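How a Drone Knows How High It Is

A drone has no eyes on the ground when it flies over a field. To stay at one height it has to measure that height many times a second. Most small drones do this with a barometer, a sensor that measures air pressure.

Air has weight. At ground level all the air above is pressing down, so the pressure is high. Higher up there is less air above, so the pressure is lower. The drone stores the pressure reading before take-off and compares every new reading with it. The difference is turned into metres.

The Drura, a training drone used by school clubs, takes 40 readings each second. Each reading is slightly wrong, so the flight computer averages them. This is called filtering. 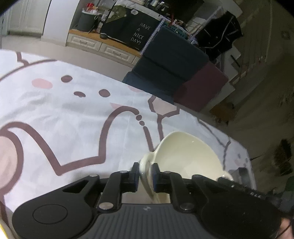
Two black fingers with their tips around one object. Pivot pins join the parts of each finger.

Wind is a problem for a barometer. A gust blowing into the case changes the pressure, and the drone may think it has dropped. Builders cover the sensor with a small piece of foam. Air can still pass through, but slowly.

Weather is another problem. On a long flight the pressure of the whole sky can change. Margarida Patrício, who teaches the Vieira flying course, tests this by leaving a drone on a bench all afternoon. In one test the height reading drifted by nearly 7 metres.

For landing, many drones add a second sensor that sends a pulse of sound or light downwards and times the echo. It works only near the ground, where the barometer is least useful.

Words to know
Barometer - a sensor that measures air pressure.
Filtering - combining many readings to get a steadier one.
Drift - a slow change in a reading when nothing has moved.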